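2022-12-05, gripper bake-off, day whatever. Posting as I go so I don't have to write it up properly later.

**1/** Two arms, one bench, two makes of finger pad. Datell pads (soft, rounded, dear) against the Sason ones (harder, cheap, come in a bag of 40). Same test part for both. I want to know which pair drops it less when both arms have hold at once.

**2/** Test part is a length of aluminium extrusion. Picked it because it's what we have to handle in March and because it's horrible. Long, slippery, grooves exactly where you want to grip.

**3/** Behrouz Jalali says I should start with a foam block like a sane person. Behrouz is not doing the testing.

**4/** Single arm first. Any pad will hold the bar in the middle if you squeeze hard enough. Fine. Boring. Then you move off centre and it see-saws. Datell pads gave a bit and hung on, Sason pads let it rotate. Pretty much what I expected.

**5/** Two arms is where it gets intresting. One bar, a gripper towards each end, and now the arms have opinions about each other. If one sits a hair further out than the other thinks it should, they pull. The pads take all of that.

**6/** Rule for this round: both grippers close, both arms hold, hands off the keyboard. Then a slow lift, slow shift sideways, back down.

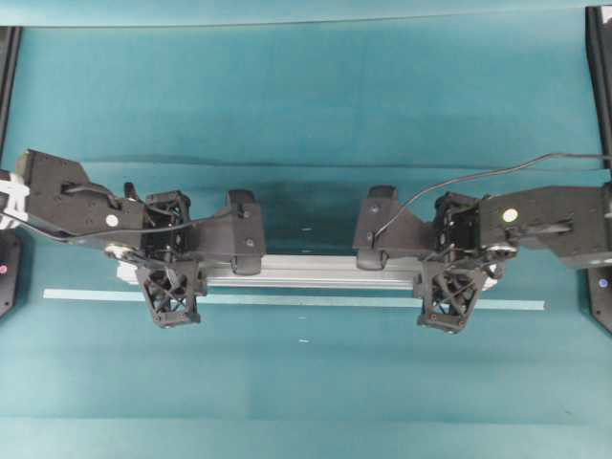 **7/** Force setting is the whole game btw. Started at 300 on the controller (its own units, don't ask me, the manual from Đặng just says "counts") and crept down from there. Too high and the arms fight. Too low and the bar slides along its own groove and you get that lovely scraping noise.

**8/** Datell pads were happy over a wide range. Sason pads had a narrow window and I had to find it again after lunch. Same program, same bar. Not great.

**9/** To be fair to Sason — wiping them with alcohol helped a lot. They come with some sort of release film on. Wish the bag said so. Lost most of a morning to that.

**10/** Controllers. I've been running both arms off the Đặng box, one clock for the pair. Swapped in two seperate Plurnetmont units for a comparison. Each is nicer on its own: quicker menus, better logs, doesn't sulk if you unplug the pendant.

**11/** But two boxes means two clocks. The arms start the lift a touch apart and you can hear it in the bar. Small tick, every time. There is a sync cable. It is not in the box. It is extra.

**12/** Put the Đặng back for the rest of the day. Ugly software, both arms move together. I'll take it.

**13/** Someone asked about fingers closing out of step. Yes, saw that too. On the Plurnetmont pair the left closed first more often than not and nudged the bar before the right had touched it. Putting a short wait in front of the lift hides it, doesn't fix it.

**14/** Tried swapping the sides over in config in case it was a left arm thing. It followed the controller, so not the arm. Good to know, dull to find out.

**15/** Cameras next. Head camera is good for seeing whether both grippers are where they should be. Useless for height, everything looks like it's touching everything. You need a second view that isn't from up there.

**16/** Went through three spots for the fixed one. Too low and an elbow goes past every cycle. Too far back and the grooves in the bar turn to mush. Ended up closer than I'd planned with a narrower view, and I move the clamp when I want to look at something else. Not elegant.

**17/** Autofocus OFF. Please learn from my suffering. It hunts every time something shiny turns up and an extrusion is nothing but shiny.

**18/** Also lock the exposure. With it on auto, the metal comes up bright and everything dark next to it goes to soup, then it changes its mind halfway through a lift. 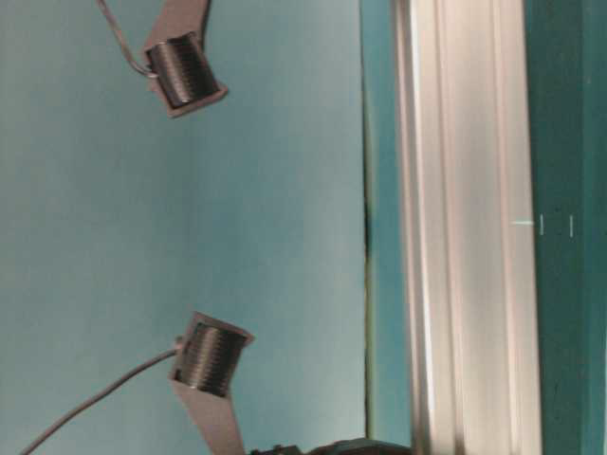

**19/** Can you run this sort of test with only one camera?

For pad testing, one is enough if all you're logging is held or dropped. For working out why it dropped you want a second angle, because slip along the bar and twist in the jaws look the same from overhead.

**20/** Numbers so far, for those who like them. 2,019 cycles logged across both sets of pads, counting the ones I stopped by hand. Drops on the Datell pads: 7. Drops on the Sason pads: I'm redoing the ones from before I wiped them, so no figure yet.

**21/** All 7 were at the low end of the force range, so I half blame myself. None above that.

**22/** Wear. Datell ones are picking up a shine on the inside edge already. Sason ones look new. Would not be shocked if the cheap pads win on cost per month even if they lose on everything else. Need a longer run to say.

**23/** Thing I'd change on the arms themselves: cable routing. Slack that looks generous at rest is not generous with the wrist turned over. Have redone mine twice. Tape is not a strain relief, I know, I know.

**24/** Thing I'd change on the fingers: a shallow V down the middle. Flat or rounded, both ride on the edges of the groove. Behrouz has offered to print some. Behrouz prints everything at the lowest quality and says it adds grip. We'll see.

**25/** Where I am tonight: Datell pads, Đặng controller, fixed camera in close, everything automatic switched off. That's the combo I'd trust with a part I cared about.

**26/** Still to do — a longer bar, an off-centre grab with both arms, and the Plurnetmont pair again once the sync cable turns up. Ordered it. It cost more than the pads.

**27/** If anyone has run the two Plurnetmont boxes with the cable and can tell me whether the tick goes away, shout. Replies open, I'll check after tea.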